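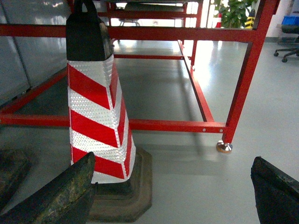
Wrist camera view, both fingers open toward a striped delineator post.

About Dingate

We test grippers. Also arms, wrist cameras and controllers, but mostly grippers, because that's what people keep asking for. You send us yours, or tell us which ones you can't choose between, and we run them on the same jobs and send back the numbers plus all the video.

Started by Ilham Hamdy and Rajitha Roy after one too many spec sheets. Ismail Badawi joined for the controller side, Loubna Alaoui does cameras and mounts. Small team, one shop floor, 249 test objects on the shelf at last count. Bottles, cable, road posts, a lot of rubber. Awkward stuff on purpose – easy cubes tell you very little.

How it goes: 40 picks per object, 3 fingertip sets if you have them, same arm thruout. Drops get logged, so do slips and near misses. Wrist footage is kept for every run, good or bad. You get the raw files, no highlight reel.

Currently on the bench: the Soltico two-finger against the Kitel, same controller. Results in November, hopefully. Loubna is still not happy with the Kitel camera bracket so that part may slip a bit.

We don't sell hardware and dont take commission. Visits OK, mornings are best – ring first, Rajitha usually picks up.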